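Recording Demonstrations: Starting a Garment Episode

Last updated September 23, 2022
Maintained by Anneliese Kuhlmann

These instructions cover the setup and first grasp of a garment episode on the two-arm Gokura station. Calibration of the leader arms is a separate page. If the leader arms have been unplugged, do the calibration first and then come back.

Before recording

1. Power the follower arms and wait for the wrist modules to report ready in Brurent.
2. Open both wrist streams and the head stream side by side. Confirm that left and right are assigned correctly by moving one leader arm at a time.
3. Crumple the garment and drop it on the padded seat. Do not smooth it or turn the collar to face you. The policy needs to see starts that a person did not arrange.
4. Close and open each gripper once. A finger that drags will show up as a lag in the current trace.

Reading the views

Plan the grasp from the head view and confirm it from the wrist. The head view gives you the shape of the pile and the position of both arms relative to it. It is poor at depth near the fabric, and a gripper that looks as if it is touching may still be above the cloth. The wrist view is better for height, but it loses the garment easily if the wrist is turned away.

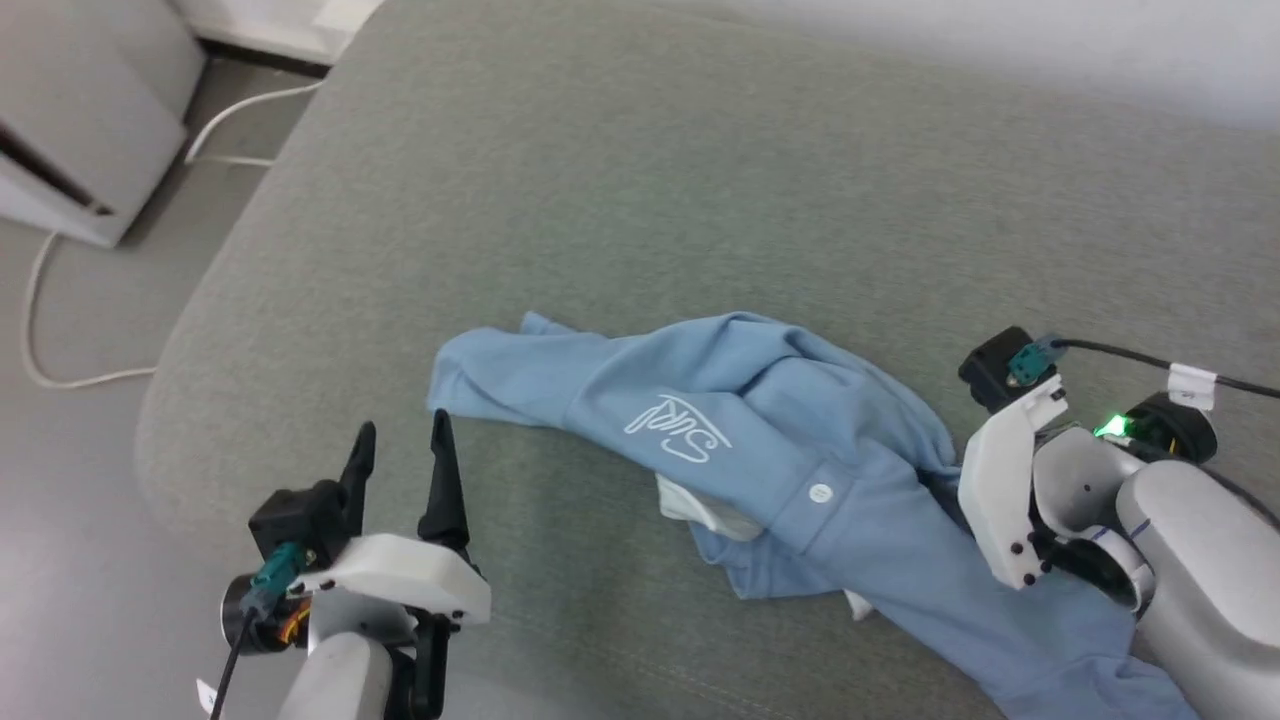
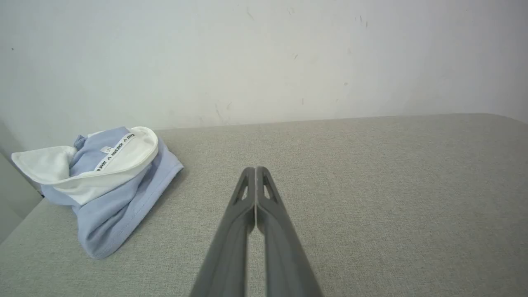
Head view with both grippers near the fabric (first); wrist view with the fingers closed and the garment to the left (second).

First grasp

Pick a landmark before you move. A collar, a placket edge or the end of a sleeve is suitable. A fold in the middle of the pile is a poor choice — it usually takes two layers.

Approach with the fingers open and one on each side of the edge. Lower until the padding just starts to give, then close slowly on the leader trigger. Lift a short distance and pause. If a second layer comes up, release and try again without stopping the recording. Corrections are useful data and should stay in the episode.

Keep the other arm still until the first grasp holds. Moving both arms during the approach was the main cause of rejected episodes in the Ustora set, where 289 of 924 failed review.

Saving

Stop the recording with both grippers open and clear of the cloth. Enter the garment ID, then mark the episode as complete or partial. Discard it only if a stream dropped or an arm faulted. After 3 faults in one session, stop and file a ticket in Issa.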